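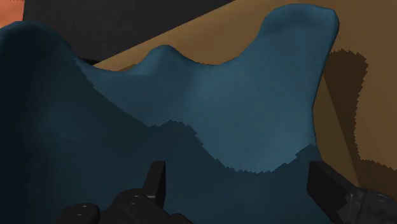

Books Desk | Fiction & Romance

The Long Way Back to Darkwood

By Riet Geerts

I came to the Darkwood books the way a lot of readers do, which is to say sideways and out of order. A friend pressed the third one on me before a long train ride, swore up and down that I could start there, and was completely wrong. I spent the first hour not knowing who had been poisoned, who had done the poisoning, or why the heroine kept a key sewn into the hem of her coat. I missed my lunch. I very nearly missed my stop!

So when word came in January that Lemlem Woldegiorgis had turned in the last volume, I asked if I could go and see her, and she wrote back the same evening to say yes, come, but bring something to eat because she can't cook and doesn't intend to learn.

She lives at the top of a narrow house with a great many stairs, and she talks the whole way up them. By the second landing I had heard about her knees, her neighbor's piano and the ending she threw out last fall. (She won't tell me what was in it. I asked four times, in different ways, and she only laughed and passed the bread.)

If you haven't read the series, let me try to set it out, though it's the kind of story that wriggles when you pick it up. Flina is the younger daughter of a family that owes a debt to the house of Clomus, a debt so old that both sides have lost the paper it was written on. At the start of the first book she is sent to Darkwood, the Clomus estate, to work it off. The heir is cold, rude and handsome, as heirs in these books are required to be, and for a good long while you would happily push him down a well. Then comes the chapter with the frozen orchard, and after that you're in trouble.

What I love is how slowly it goes. The first book runs 182 pages before the two of them so much as touch hands, and when they do it's over a dropped lantern and they both pretend it didn't happen. I read that page standing up in my kitchen. I have met other readers who can tell you exactly where they were for the lantern, too.

"I was scared of that scene," Woldegiorgis told me. "I wrote everything around it first, like eating the crust off a pie. Then one night there was only the middle left and I had to sit down and do it."

She began the books while working nights on the front desk of a small hotel, writing in the back of the reservations ledger until the manager noticed and bought her a notebook of her own. The first printing was 2000 copies, and for the better part of a year most of them sat in boxes. Her editor, Annapurna Hegde, remembers those boxes well, having stubbed a toe on them every morning on the way to her desk.

Hegde had read the manuscript in one sitting and then, she says, gone for a walk to be cross about it. She wanted the villain gone. Mrs. Baranauskienė, the housekeeper with the soft voice and the terrible patience, seemed to her too frightening for a love story. Woldegiorgis dug in. The two of them argued for most of a spring, by letter and by phone and once in the rain outside a bakery, and the housekeeper stayed.

I'm so glad she did. Baranauskienė is the best thing in the books, and I say that as a person who has cried over the orchard more than once. She hardly ever raises a hand to anybody. She folds the linen, she closes a door, she asks Flina if she slept well, and your stomach drops clear to the floor.

It was booksellers who turned things around in the end. Jagadeesh Rao put the first volume by his register with a handwritten card that said only "Read to the lantern, then come talk to me," and people did. His shop now holds a reading evening for each new volume. I went to the last one, and it started at seven and was still going at 10, with two people on the stairs arguing over whether the heir deserves to be forgiven for the business with the letters.

I don't think he does, if you want my opinion. Rao thinks he does. We have agreed to leave it until the final book.

There is an audio edition as well, read by Anil Bangera, who gives the heir a tired, scratchy sort of voice I didn't care for at first and now can't read the books without hearing. He told Woldegiorgis that the confession in the fourth volume took him a whole afternoon because he kept having to stop and drink water.

As for the last book, she let me look at one page. It was page 92, typed, with a coffee ring in the corner and a line crossed out so hard that the pen had gone through the paper. Flina was on a road at night, alone, with the coat on. The key was no longer in the hem.

I looked up to ask, and Woldegiorgis was already taking the page back and wanting to know if there was any more of the bread.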